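Drera Help Pages: Teaching by Hand and by Remote Control

Welcome, and do have a wander through before you write in, as most of what people ask us in their first fortnight is answered somewhere on this page. It was last gone over by Behrouz Farahani on October 29, 2019.

Do I need a real arm to begin?

No, and we'd gently suggest you don't start with one! Everybody at Purnport learns in the simulator first, steering with the hand controller and watching through the wrist view, where you get the two fingers and whatever lies beyond them.

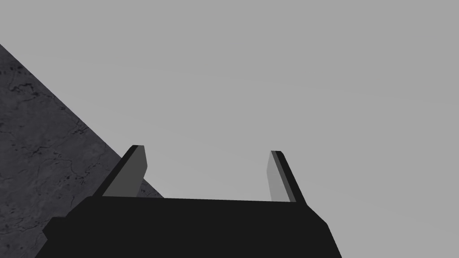

How many times do I have to show it a task?

Plan on 40 good runs for something simple, such as picking up one object and putting it down again. Fiddlier jobs want more, and our longest set so far has 421.

Should I throw away my clumsy runs?

Keep the ones where you wobbled and then put it right, because the arm can learn a good deal from a recovery. Runs where you gave up halfway can go.
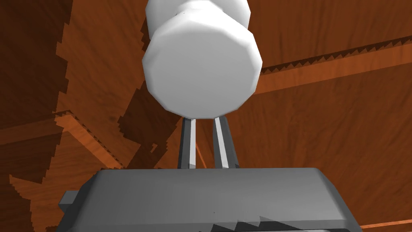 Why does everyone tell me to slow down near the object?

Remo Marras, who looks after our new starters, has been saying it since February and he'll say it to you too, bless him. A hurried last inch is very hard for the arm to copy. With a rounded piece like the white one at the fingertips there, come in gently, line both fingers up, and take a breath before you close them. Your first few will feel terribly slow (mine did), and that's quite all right.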